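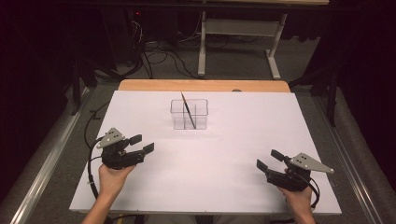

*Clear container with dividers, on the white board.*

# Druro

Plain-text lists of school supplies, typed up from letters sent home to parents. One row per item asked for. Started as a side thing for the Zernanthorpe reading group, got bigger than planned. Maintained by Kerubo Lema, evenings mostly.

## What's in it

- `lists/` – one CSV per school, 11 schools so far
- `terms.csv` – every spelling of every item, mapped to one plain name
- `notes.md` – odd cases, half finished, sorry

Roughly 3000 rows total. Grades K to 5 only. Middle school lists are a mess (by teacher, by room, sometimes by period) and I haven't touched them.

## Columns

- `grade`
- `item_raw` – as typed in the letter, mistakes kept
- `item` – cleaned name
- `qty` – blank if the letter didnt say. Blank is not zero!!
- `shared` – y if it goes in the classroom bin, n if the kid keeps it
- `brand_asked` – y/n, no brand names stored

## Known problems

- "Pencil box", "pencil case", "pencil pouch" all got merged in the first pass. Split again in February, but the Magagula files still have the old merge. Don't compare them with the others.
- "Pack" means anything from 4 to 100. If the letter gave no pack size then `qty` is packs, otherwise single items.
- Tissues and wipes are under-counted. Some schools put them on a seperate wish list and I only had the main letter.
- Scissors: blunt / pointed not recorded before grade 2. No fix coming, the letters are gone.

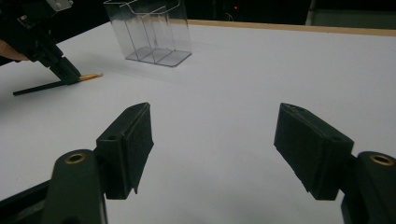
## Cleaning

Run Driver (the little script in `tools/`) on the raw file first, then check by hand. It fixes quotes, stray tabs, double spaces. It does NOT fix plurals – do those in `terms.csv`.

Order matters:

1. raw file into `lists/`
2. run Driver
3. new spellings into `terms.csv`
4. run Driver again

Step 4 gets skipped a lot. Mostly by me.

## Using it

Fine for class projects, price comparisons, spelling stuff. Not a fair sample of anything – these are just the schools that answered.

## To do

- redo the Magagula files
- finish `notes.md`
- pick a license, for now just ask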